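Drawing marathon in Mitthorpe brings 2,014 pages to the wall
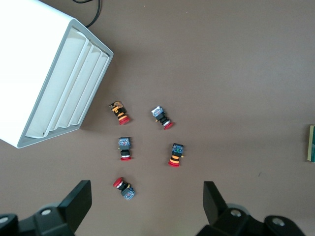 Five push-button switches with red caps, next to a white rectangular object on a brownish-gray tabletop.

The October drawing marathon in Mitthorpe closed at 2 in the morning with 2,014 finished pages, the organizers said. It is the biggest result since the event moved from Zirthorpe, where the room could hold only 90 people.

The rules did not change. Each participant receives a pack of paper, chooses one character and draws it again and again until the evening is over. The character can be from a game, from a cartoon or from the participant's own comic. Any material is allowed, but most people came with markers and watercolor.

Kristýna Michalík, who prepared the program, said that this year many artists mixed the two. "You put the marker first and then you go over it with a wet brush. The color moves a little, and it is very nice for fur and for hair," she said. She drew the same fox for the whole night and gave most of the pages away.

The prize for the best series went to Stavros Todorova for a set of small dragons in ink and white acrylic. The jury liked that the last dragons were looser than the first ones. Second place was for Lenka Kuruc, a fan artist from Prarnorville, who worked only with colored pencil and finished much fewer pages than the others — but she drew each one with a full background.

There were also some complaints. The paper in the packs was thin, and it curled under watercolor. Several people bought their own block at the Baláž shop before it closed. Michalík said that heavier paper is already ordered for the next time, and that the entry price will stay the same.

A selection of 200 drawings will hang in the corridor of the Mitthorpe library until the end of the month. Artists who want their pages back can collect them at the front desk after the exhibition. Pages without a name on the back will go to the children's drawing class of Radoslava Šimko, where the clean side will be used for sketching.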